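Equipment > Clubs and classrooms > Hand-held grippers > Balta

Balta hand-held gripper, club kit

Stungate, £784 the kit, carriage extra
Updated 11 June 2026

The Balta is a two-fingered gripper that you hold yourself. There is no arm. The arm is whichever member of the club is holding it, and anyone who has priced a real one will see the appeal at once.

A student holds the grip, points the fingers at something on a table, picks it up and puts it down somewhere else. A wide-angle camera on the body records the job from the gripper's own point of view, along with how far open the fingers were at every moment. Do that enough times, with enough care, and you have something a small model can be trained on over half a term. Do it carelessly and you have a large folder of wobbling tabletops, which most clubs will own by the third week and should keep, as it makes a good lesson later.

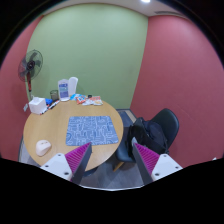 The Balta with its fingers open, table ahead.

What's in the kit

One Balta body with camera and grip
Two ribbed fingers in magenta, fitted
Two spare fingers, same colour (we have been asked; it is the only colour)
Dark grey contact strips, one spare pair
Hex key, and a second hex key for when the first one goes
USB lead, 2 metres
Printed task cards, the Kuusisto set
Teacher's notes, which are short

The fingers

The fingers are soft and ribbed, and they bend round whatever they close on. A rigid jaw meets a smooth rounded object at two points and fires it across the room. The Balta's give a little along their length and the grey strips do the holding. Each finger sits on a white plate with screw holes in it, so changing one is a matter of a hex key and a clear space to put the screws. Use a saucer. We sell no saucers.

Fingers wear out. In a club that meets weekly ours have lasted the school year, apart from one pair at Tullbridge that was used to pick up a hot glue gun by the wrong end. The warranty does not cover this and the student concerned has since gone on to study law.

The trigger is a plain mechanical squeeze with no motor behind it. You can feel the object through it, faintly, and beginners get a great deal from that. It also means that the strength of the grip is the strength of the person, so eggs are an advanced topic.

The camera

It sees very wide. That is deliberate: the picture takes in the fingers, the object, the table, most of the walls and generally the ceiling lights as well. New users find it disconcerting to learn how much of the room they have been filming. Tell the class before they start, and tell whoever is eating lunch at the back.

The outer part of the picture bends. Straight walls bow, and a ceiling can look like the inside of a tent. Students will want to correct this with software. Let one of them try, and get the rest on with the task cards.

Task cards

The Kuusisto cards start with dull things and stay with them for longer than you'd like. The first is the mouse card. Put a computer mouse on a mat, bring the gripper in with the fingers open on either side, close, lift, hold, put back. A mouse has no flat faces worth speaking of and tends to turn as it's lifted, so it's harder than a block. It is also something every school has in a drawer.

Leave the clutter on the table. The cards are firm on this and so are we. A model trained on a bare tabletop is lost the first time it meets a tissue box, and a set recorded among pens, packets and somebody's cup will be a good deal more useful than one recorded in a laboratory-grade void. Clearing up is for afterwards.
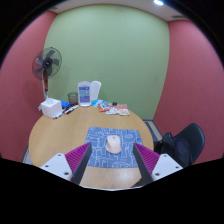
Notes from a club room
By Othmane Hajji, Tullbridge Robotics Club

I run an after-school club and I was sent a Balta in April on the understanding that I would write down what happened. What happened first was that everyone wanted to hold it and no one wanted to do the labelling. I mention this so that other club leaders can feel less alone.

By the end of our project we had 3,283 recordings, and I have personally watched more of them than is healthy. A fair number are fine. A good many show a gripper arriving at speed, stopping, and hanging there while its owner turned round to talk to somebody. The file doesn't know that. It just thinks that hovering over a table is part of the job, and if you leave enough of these in, so will your model. Ours became an excellent hoverer.

We threw out the chatty ones and trained again, and the second attempt at least seemed to have heard of the mouse.

Some things I'd pass on, in the order I learned them.

Mark where your feet go. We used masking tape. Without it the approach creeps a little closer every session until the whole class is recording from practically on top of the table, and you only notice when you put an early file beside a late one.

Swap hands and swap people. We had one student who was so good at the lift that we let her do nearly all of it for a fortnight, and the result was a model with her exact habits, including a small flourish at the top. She was delighted. I was less so, having to explain the flourish to the judges at the regional showcase.

Agree what counts as a finished go. We settled on: object off the mat, held still for a slow count, back down, fingers open. Before we settled on it we had four different endings, each with its own supporters, and a discussion about them that ran past the caretaker's patience and well into mine.

Move the thing between goes. Nudge it, turn it, shove it to the edge. My lot resisted this strongly, as it makes each go slightly harder and they had become rather proud of their success rate. We got round it by having a second student do the moving, with the first facing the wall. They got quite vindictive about it, and the data improved no end.

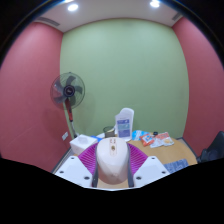

Keep the lifts slow, too. The temptation with any smooth object is to snatch it before it can slide, and a snatch is over in so few frames that there's hardly anything there to learn from. I tell them to lift as though it were a full mug of tea. One of them asked whether it could be a full mug of tea. It could not.

On grip, we did better closing the fingers low and letting them fold inward than pinching at the widest point. I have no theory to offer. One of the Year 10s has several and would be glad to write to you.

As for faults: the lead is too short if your laptop lives on the other side of the room, as ours does. The grip is sized for an adult, and the Year 7s hold it in both hands like a hosepipe. And the lens picks up fingerprints from people who have not, they assure me, gone anywhere near it. I keep a cloth in my pocket now. I have become a man who keeps a cloth in his pocket.

Would I buy one? The club did, out of the cake money, and we've put in for a second body so that there's less queueing. I expect we shall simply have two queues.

Stungate's reply to the above

The lead: we now stock a 5-metre version. The grip: a smaller one is on the drawing board and will be announced when it's off it. The hosepipe hold does no harm and we have seen adults do it.

Ordering for schools and clubs

Purchase orders are welcome from any school, college or registered club in the UK. Orders of two kits or more come in one box with one set of notes, unless you ask. We keep 20 kits aside each term for loan, which are free for half a term and go quickly; you pay the return postage and, if it comes to that, the fingers. Loan kits come back with all sorts in the case. We have a glove, a protractor and a very good fountain pen, should anyone like to claim them.

Recording software is included and runs on Windows and Linux. It will export everything to a plain folder of video and a text file of finger positions, and you may do what you like with those. Nothing is uploaded anywhere. Please don't ring to ask us to recover deleted recordings, as we never had them.

Spares

Fingers, magenta, per pair
Contact strips, dark grey, per pair
White mounting plates, left and right sold separately — check which one you've cracked before ordering
Screws, bag
Lead, 5 metres
Kuusisto task cards, replacement set, now laminated following an incident with squash

Prices for spares are on the order form, along with the form for loans. Allow a week in term time and rather longer in September, when every club in the country discovers at the same moment what it lost over the summer.

Shared 14 times · 6 comments

Stungate Educational Equipment · Contact us · Returns · © 2026 Stungate · Back to top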